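How do you get 14 kids on and off a tiny stage without it turning into a stampede?

Posted by Liis Mets in Community Theater Help, Mon 3 June

Hello all, and thank you in advance for reading this, because I know I go on a bit. I'm directing the summer family show for the Gorndale Players, and it opens the second weekend in July. It's a musical called The Goose of Brasthorpe, written by one of our own members, and it's as silly as it sounds. There is a goose, there is a mayor, there is a cheese contest, and there is a village full of children, which is where my trouble starts.

We had auditions in the spring and I have a soft heart, so every child who came got a part. That gives me 14 in the village chorus, the youngest six and the oldest twelve. The grown-up cast is smaller and they can look after themselves (mostly). The hall seats 200 and has a lovely old stage, but the wings are terrible. Stage left is a passage about as wide as a refrigerator, with the fuse box in it, and stage right opens straight onto the stairs down to the dressing rooms. There's no crossover behind the backdrop unless you're willing to go outside and around by the parking lot, and I'm not sending six-year-olds past the parking lot in bonnets.

The chorus comes on three times in the first act. The first entrance is fine, they're already in place when the curtain opens. The second one is the market song, and it's a disaster. They all pile up on the stairs, the little ones get squashed behind the big ones, and by the time the last child is in the light the first verse is over. Then they have to get off again in the dark while Mayor Fernandes starts his speech, and you can hear every shoe.

I've tried lining them up by height and I've tried lining them up by age. I tried letting them choose a partner and that ended in tears, which I should have seen coming. Has anybody been through this? I don't want to cut children from the number. Their parents have bought tickets, and besides, they sing it so beautifully once they're finally out there.
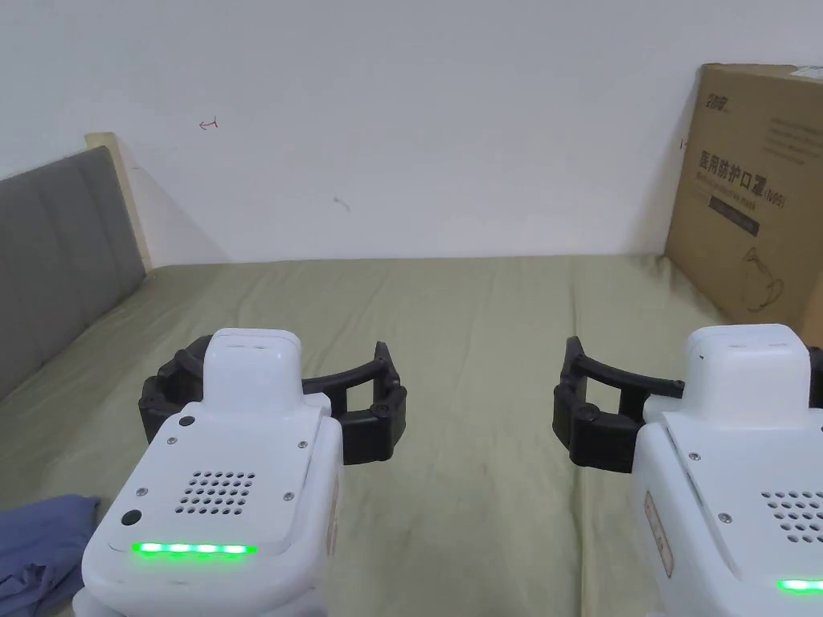 One more thing I should mention is that I only get them twice a week until the last week, and only for an hour and a half, so I can't spend whole evenings drilling traffic. And our music director would like them to be singing as they enter, so whatever we do has to leave them with enough breath for that!

Thank you again. I'll read every reply, even the ones telling me I should have been firmer at auditions.

3 replies

Tharushi Patwary

Oh Liis, I felt this one in my bones. I've been stage managing family shows for longer than I'd like to admit, and the stairs entrance with a chorus of small people is the thing I still dream about the night before tech. You were not wrong to take them all. It can be done, and I think it can be done in the rehearsals you have left.

First, I'd stop bringing them all from the same side. I know you said the left passage is narrow, but narrow is fine for four or five children in a single line, so long as there's a grown-up standing in front of that fuse box the whole time. Put your calmest ones there and get them in place early, before the lights go down for the scene ahead, so they're not moving past each other in the dark. They'll have to stand quietly for a few minutes, so choose the ones who can.

Second, use the aisle! It's a market song, people come to market from all over. We did a show called The Drallero Clock a few years back in a hall that sounds a lot like yours, and we sent half the chorus in through the audience doors with baskets, waving at people. The grandparents adored it, and it covered the whole of the introduction because there was something to look at the entire time. You do need safe steps up to the stage from the floor, with a rail if you can get one, and you need to walk it with the house lights down before you decide. If you don't have steps, leave that group singing in front of the stage for the number and take them back out the same way.

Third, and this made the biggest difference for us, put them in little families. Every older child gets one or two younger ones, and that family has a name (ours were bakers, weavers, fishmongers and so on) and a job in the scene. You pick the families, they don't, and you tell them it's because of the costumes. After that you never have to call out a list of names in the wings. You just whisper "bakers" and off the bakers go.

For the shoes, get them all in soft soles, jazz shoes or plain canvas ones. If somebody's mother has already bought the clompy kind, a bit of felt glued on the bottom will quiet them down, but try it on your stage floor first because felt can be slippery on varnish, and I wouldn't use it on the group coming down the stairs at all.

And the exit: does it really have to be in the dark? Could the mayor shoo them off? If he comes on during the last few bars and flaps his hat at them, they can run off giggling in full light and the noise is part of the fun. Children are wonderful at being chased. Ask your writer for one line to cover it and I bet you'll get three.

When you rehearse it, do the entrance and exit alone, without the song in between, several times over at the very start of the evening while they're fresh. Ten minutes each time is plenty. Then put the song back in the following week. Break a leg and please come back and tell us how the goose does.

cheesewheel41

make a couple of them late on purpose? we had a kid who was always last so the director just made it his thing, he ran on with a wheelbarrow after everybody else and got the biggest laugh. also tape arrows on the stairs. glow tape not the regular stuff

Pit Piano Pam

I can only speak to the music side, so take this for what it's worth. Ask your music director for a vamp before the first verse, two or four bars that the band can repeat until everybody is in place. I play for a youth group and I simply watch for the last child to hit her mark, then nod to the drummer and in we go. It takes all the panic out of it for them, and the audience never minds an extra bit of a good tune.

As for singing while they enter, I'd let the older ones carry the first line from wherever they happen to be and have the little ones come in on the second. Six-year-olds on stairs should be thinking about the stairs. If your music director is set on having the full sound from the start, a few of the adult cast can sing it from the wings, and nobody out front will know the difference.

I disagree slightly with Tharushi about the aisle, only because children who are spread out down a long hall will drift behind the beat, the ones at the back especially. Put a strong singer with each family and it should hold together. We learned that one the hard way during a Christmas show with sheep.

Liis Mets

You are all so kind! I talked to our writer tonight and the mayor now has a hat to flap and rather a lot to say about it. We do have steps at the front, with a rail on one side, so I'm going to try the aisle with the weavers and the bakers on Thursday and keep the other two families backstage. The vamp is a yes as well. I've ordered the glow tape, and I already know exactly which child is getting the wheelbarrow.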